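Effect of Shelf Colour on the Finding Time of Dark Stock Items

Module report, Retail Operations and Layout

1. Introduction

Small shops often keep dark goods on dark or unpainted shelving. Staff then take longer to find an item, and the wrong item is picked more often. This report looks at whether the colour of the shelf surface changes the time needed to find a black item. The work was carried out in the stockroom of Hanine, a shop selling hats, gloves and small household goods, during September.

Two questions were set at the start. Does a light or bright shelf shorten the finding time? Does it reduce the number of wrong picks?

2. Background

The eye finds an edge more easily when the two surfaces on either side of it differ in brightness. A black item on a dark brown board gives a weak edge. The same item on a pale or yellow board gives a strong one. Earlier coursework on the module dealt with printed labels, where the same rule holds for letters on a coloured ground.

Glare is a possible drawback. A glossy board under a ceiling lamp can show a bright patch, and the label on the front edge becomes harder to read.

3. Method

Two bays were used, both supplied by Wometti and equal in width and depth. Bay A kept its original dark brown boards. Bay B was painted with two coats of Briggs yellow and left for a week before use. Ceiling lighting was the same over both, and the light level at the board surface was set to 670 lux with a hand meter.

Each trial began with a stock card placed face down. The person turned the card, walked to the bay, took the item named on it and put it in a tray. Time was taken by stopwatch from the turn of the card. There were 200 trials, split equally between the bays. Trials were run before opening, apart from one set on a Tuesday afternoon, when a delivery had blocked the aisle that morning.

Stock positions were changed after every set using the Hodo stock list, so that nobody could learn the layout.

4. Results

The mean finding time was 7 seconds for Bay A and 5.5 seconds for Bay B. The spread was wider in Bay A, where a few trials took more than twice the mean. Most of these involved items on the lower boards.

Wrong picks were rare in both bays. Bay A had six and Bay B had 2, too few to support a firm statement.

5. Discussion

The shorter time in Bay B agrees with the contrast rule given in section 2. The shadow beside an item may also help, as it is easily seen on a yellow board and hardly at all on a brown one. Rounded black items leave a clear outline against yellow even when they stand in a row.

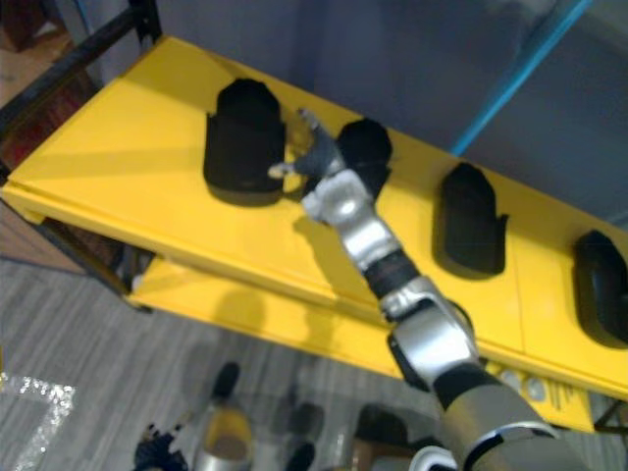
6. Limits of the work

Only one bright colour was tested. White or pale grey might do as well and would show dirt differently. The people taking part knew which bay had been painted, and this may have affected their pace. Paint wear was not measured.

7. Recommendations

Boards holding black or navy stock should be painted first, starting with the lower levels. A matt finish should be tried on one board before a full bay is painted. The trials should be repeated after six months of normal use, with the same cards and the same light level.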